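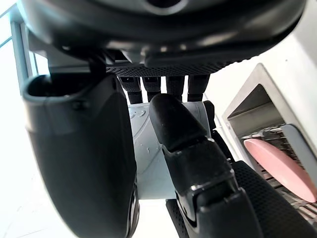
Slide 1. Black robotic hand holding a pale blue-gray object, sink basin at right.

Speaker notes — Small-press fulfillment for spiritual and self-help titles
Živko Stan, Trurnbridge, March 15, 2023

Open with scope. The talk covers direct sale of print and audio from a publisher's own order page. It does not cover retail distribution or returns from stores. Foreign rights are out too; refer those questions to Gereck.

Slide 2. The catalog.
Desalholm Press publishes meditation manuals, guided-practice audio and one annual journal. All of it ships from a single stockroom. Orders come in by web form, by mailed form and at workshops. State the size of the order file: 3,431 records, one per customer order, no duplicates after cleanup. Mention that a record can hold more than one title. Someone asked about this at the May session and I answered badly.

Slide 3. Print run.
The standard run is 500 copies. Explain why we kept it there when the printer offered a lower unit price on a larger run. Storage is charged by the shelf, and guided-practice books get revised often. A teacher changes a breathing sequence, the chapter changes, and the old stock is hard to sell next to the new one. Show the cost table. Do not read the table aloud.

The longest book on the list is the Ó Conaill meditation reader, 512 pages, paperback. It is the title that breaks the flat shipping rate. Pause here for the weight question, then go on.

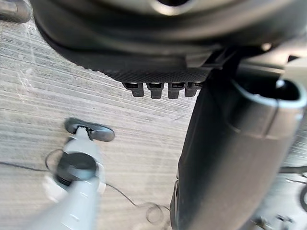 Slide 4. Shipping rates.
Three methods were compared: flat rate per order, rate by weight, and rate by item count. Item count was the simplest for mailed forms, where the buyer has to work out the total by hand. Rate by weight was the most accurate and produced the most wrong checks. We now use item count with a surcharge on the Ó Conaill reader. The surcharge is printed on the form directly under the title, in the same type size as the price. When it was in a footnote, buyers missed it.

Slide 5. Audio.
Disc sets and downloads are separate line items with separate codes. Before the change, both formats shared a code and the stockroom had to open the payment record to see which one was meant. Define the code format: title letters, format letter, edition number. Give one spoken example and move on.

Downloads: the link stays active until it has been used 2 times. Buyers who lose the files write in and get a new link. No proof of purchase is requested if the email address matches the order. Expect pushback on this from anyone with a software background. The answer is that reissue requests are rare and the time spent checking them costs more than the file does.

Slide 6. Wording on the order page.
Keep claims out of the product copy. A guided meditation may be described by length, speaker, subject and level. It may not be described as treating or curing anything. Testimonials that mention an illness are not used, even with permission. Read the two sample paragraphs and ask the room which one passes. The first one passes. The second uses the word "heals" in its last sentence, and people tend to stop reading before they get there.

Slide 7. Workshop sales.
Stock taken to a workshop is booked out on a transfer sheet and booked back in on the same sheet. Sales tax depends on where the workshop is held — check this before packing. Card readers should be tested at the venue before doors open. Signed copies keep the normal code. We tried a separate code for signed copies and dropped it when the stock count stopped matching the shelf.

Slide 8. Open items.
Gift orders with two addresses still need manual entry. The journal subscription renews by letter only. Gereck has a draft of an online renewal form, not yet tested with existing subscribers.

Questions. If the projector is needed for the next speaker, take them in the hallway. Handouts are the blank order form, the transfer sheet and the code list.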